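Visit report: the Ilta manipulation group, Clundside
Written up by Jarrah Katene, Oct 18, 2020

Maxine Katene and I spent a morning and most of an afternoon with the Ilta group at their rooms in Clundside. The purpose was to see how they gather demonstrations for their grasping policies, and to decide whether the method would suit our own bench at Irgate. Our hosts were Carol Haslam, who runs the collection side, and Nikau Stubbs, who trains the models. Carleen Treloar joined us after lunch for the discussion of results.

The method in brief

Ilta collects with hand-held grippers. The operator holds one in each hand and does the task directly, with no arm present. A camera on each gripper records the view past the jaws, and the path of the gripper and the opening of the jaws are recovered afterwards. The policy sees only what the gripper sees, so in principle it can be moved to any arm fitted with the same jaws and the same camera mount.

The attraction is cost. A teleoperated arm has to be bolted down, calibrated and supervised, and it stays in one building. A pair of hand-held grippers goes to wherever the objects are. The group's current set holds 1,905 demonstrations, of which 1,112 passed their checks and went into training. Stubbs was frank that the loss is larger than he would like. Most rejected takes fail in tracking, usually where the operator has turned quickly and the camera has had little but plain wall to work from.

Collecting in lived-in rooms

The part we most wanted to see was collection outside the lab. Haslam's view is that a cleared bench with a grey backdrop teaches the policy that backdrops are grey. Her operators work in furnished rooms and leave the shelves, bedding and papers as they are. Only the work surface is arranged, and even there the cloth is often patterned.

Fruit is a regular subject. It rolls, it varies in size, and a round object gives the pads very little contact. A basket with a raised rim adds a second difficulty, as one jaw must pass over the edge while the other stays clear of it. The operator has to open wide on the approach and settle the angle of the wrist early.

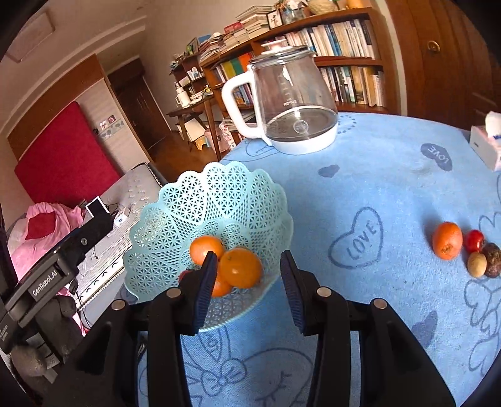
Pads and linkage

The ribbed pads are dark blue and sit at the ends of black linkages with silver pins at the joints. Stubbs told us that the ribs were introduced after smooth pads let citrus slip out during the lift. We handled a spare pair. The jaw action is light, and Maxine found that she closed too hard for the first few attempts; the operators say this passes within a session.

Glass is the other awkward material. A clear kettle standing behind the fruit puts reflections into the view, and these move as the gripper moves. The group leaves such things on the table on purpose. I asked whether this harmed the tracking and was told that it does a little, though less than a bare wall does.

Results so far

The reported test is pick and place with fruit, on an arm, in a room that does not appear in the training set. Each policy was given 131 trials. Treloar showed us the failures from the furnished-room policy, 17 in all. Most were at the rim: the jaw came down on the edge of the basket and the arm stopped. A few were double grasps, where two pieces lay against each other.

The comparison policy, trained on cleared-bench takes only, did worse, but I would not lean on this. The two training sets differ in size as well as in setting, and the matched run had not been done when we visited. Treloar raised this before we did. She expects to have it by the end of October.

Points for Irgate

Our Dudek arm would need a new wrist plate to carry the same jaws. Haslam will send drawings. The camera offset must be held the same on the hand tool and on the arm -- Ilta lost several weeks to a mount that had been reprinted slightly short.

Maxine has asked for a sample of the rejected takes along with the accepted ones, so that we can run our own tracking over both before ordering any parts.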